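Yakubu Oyewole
20 January 2026

1/ I've decided to become a person who weighs beans. A thread, because my family has stopped answering the group chat.

2/ Background: I cook a pot of red beans most weeks, and for years my method was to pour until it looked like beans. Some weeks we had soup. Some weeks we had mortar. My neighbor Bohdana Hrytsenko, who has eaten both, suggested a scale in the tone you'd use to suggest a doctor.

3/ So now there's a scale. White, plastic, takes up the table space where I used to put my elbows.
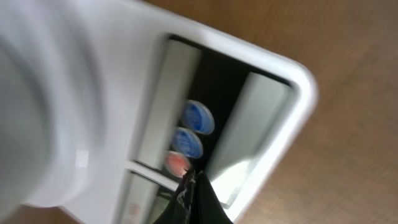
4/ A kitchen scale has one job and one trick, and the trick is called tare. You put the bowl on, press the button, and the bowl stops existing as far as the math is concerned. I owned a scale once before, in September, and returned it because it "weighed everything wrong." I had been weighing the bowl. My whole strategy with unfamiliar equipment is to look for the red one, and here you get two blue round things and one red round thing lined up in a row, so I felt right at home. Then I read the leaflet anyway. Growth.

5/ The recipe comes from Dehua Bai, who wrote it on the back of a Plurnutton seed packet and does not believe in cups. It says 100 grams of dry beans per person. We are four people. I can multiply, it's the pouring I have trouble with.

6/ My first honest attempt at 400 grams was 603. I took out a scoop. Still too many. Took out another scoop. Too few. There is apparently no scoop in existence that holds the amount you need to remove.

7/ What finally worked, in the order I should have done it:

Bowl on the scale, empty, then tare. If you tare after the beans go in, the scale congratulates you on zero beans.

Scoop until you're close, then finish with your fingers like a jeweler. Leave the tub right next to the scale so the strays have a short walk home.

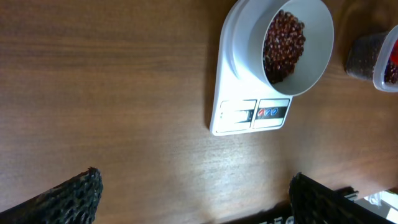

Pick the beans over before they go in the pot. You're looking for stones and anything shriveled. I found one stone and was far too proud of it.

Soak overnight in plenty of water. They swell, so use a bigger bowl than your optimism suggests.

8/ On scoops: I used to pour straight from the container, and there are still beans under the stove from that era. A scoop that lives in the tub is the best upgrade in this thread. Mine's plastic and a cheerful color, so even I can't lose it in there.

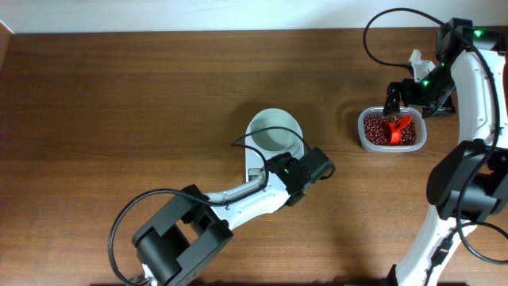 9/ Pylyp Koval asks: do I weigh the beans before or after soaking?

Before. Recipes that give a weight for dried beans mean dry ones, and soaked beans carry a lot of water with them. If you're starting from canned, go by the drained weight and skip the soak.

10/ Dinner is at Bohdana's tomorrow. She's asked me to bring the beans and leave the scale at home.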